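Workshop notebook – dye bench, Tuesday

Started at 7:40 because I couldn't wait to open the jars. The walnut hull vat has been sitting since the end of last week and the lid came up with that wonderful smell, part wet leaves, part old tea. Color on the stirring stick is already deeper than anything we got in December. I am so pleased with this batch!

Weighed out the wool first. The Hafstein yarn arrived as one big lot of 2,187 grams, which is more than the invoice said, so no complaints from me. Wound off 2,000 grams into skeins for the main run and kept the rest back for test strips and for the inevitable skein that somebody drops in the wrong pot. Tied each one in four places with cotton, figure-eight ties, loose enough to get a finger under. Last time we tied them too tight and got those pale rings, which I secretly liked, but the weavers at Osham did not.

Scour: warm water, a spoonful of the neutral soap, 45 minutes with the heat barely on. The Hafstein wool has a lot more grease in it than the old stock. First rinse came off yellow and cloudy, second one nearly clear, third clear. Don't skip the third, whoever reads this. I did skip it in the spring and the alum went on in patches.

Mordant: alum at 12 percent of the dry weight for half the skeins, nothing at all for the other half. Walnut doesn't need a mordant, everybody says so and everybody is right, but I want to see the two side by side after washing. My guess is that the alum skeins come out a touch yellower. Wrote that down here before lifting anything so I can't pretend later.

9:15, alum pot up to a simmer, held there for an hour. Turned the skeins every ten minutes with the two glass rods. The big pot holds its heat so well that I had to turn the ring off completely for the last stretch.

While that was going I did the strips. Eleven small ones, each a few yards of wool around a card, going into jars of walnut at different strengths. The weakest looks like weak coffee and the strongest you can't see a spoon in. Pulled one from the middle jar after five minutes just to peek (I know, I know) and it had already gone a warm tan, like a biscuit left in a bit too long. Lovely.
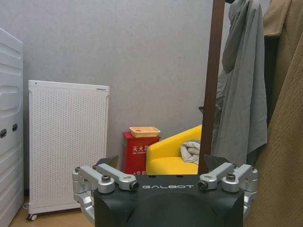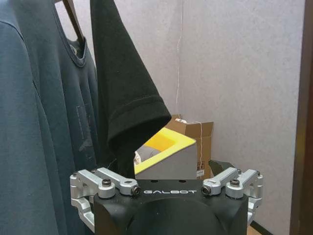
10:50, main vat. Strained the hulls through the old curtain, twice. The first pass always lets through that fine black grit, and it gets down into the plies and never leaves. Squeezed the curtain out at the end, with gloves on this time. My thumbnails are only now growing out from last winter.

Liquid measured at a good strength going by the strips, so I let it down with rainwater until it matched the third strongest jar. Rainwater does make a difference here. Our tap water is hard and pushes the brown toward gray. That can be pretty with iron, less so when the order says chestnut.

All the skeins in by 11:05, alum ones marked with a double knot. Brought it up slowly, a full hour to get to the simmer, then another hour held. I kept lifting the lid. The color climbs so evenly with this yarn, no streaks at all, and the halo on it catches the brown in a way the smoother stuff never does. If the Nokutora people send the silk blend they promised, I want to put a skein of it through the exhaust bath and see what happens.

Lunch at the bench, away from the pots.

1:10, heat off. Left everything to cool in the vat. The temptation is to pull it out hot and get it rinsed, but the last bit of depth really does come in the cooling. We tested this properly in the fall, two skeins from the same pot, one out hot and one left overnight, and the difference was plain from across the room.

Side project for the afternoon: iron dips. Made up a small bath with ferrous sulfate, a scant 2 percent, in the enamel pan with the chip in the rim that we keep for iron and ONLY for iron. Please don't borrow it. Took three of the walnut strips and gave them one minute, three minutes and ten minutes. One minute gives a dark cocoa, cool but still brown. Three minutes is my favorite, a sort of wet bark color. Ten is nearly black, and the wool feels harsh already, so ten is out.

Could the three-minute one be a color of its own on the card? I think it could. Working name Hevix Brown, after the valley where the hulls were gathered, unless someone comes up with something nicer.

Yarn count for the Osham order, so it's all in one place: they want 544 grams for the border and 151 for the fringe, all from a single bath. That leaves plenty from today's run for our own shelf. I'd like to pick their skeins in daylight, by the north window, and put aside any that lean yellow.

Washfastness: cut two short lengths, one alum and one plain, and stitched each to a scrap of white cotton. They go through the warm soap test tomorrow with the iron strips. Lightfastness cards are cut and labeled, half of each under foil, going up in the south window as soon as the strips are dry. Four weeks at least. Walnut has always done well for us there, but this is a new source of hulls and I want to see it for myself.

4:30, last look. Lifted a corner of one plain skein and one double knot with the rod. Wet color is always a liar, darker by a couple of shades, and still I can see the alum one is warmer. Maybe more red than yellow? Will check against the guess when they're dry.

To do next:
Rinse the main batch, lukewarm, no sudden changes or it will felt.
Keep the exhaust bath, covered. There is plenty left in it for a pale fawn.
Spread the spent hulls on the rack outside. They gave a decent second bath last year.
Order more alum, the tub is down to the last scoop.
New gloves, medium. The left one leaks at the thumb.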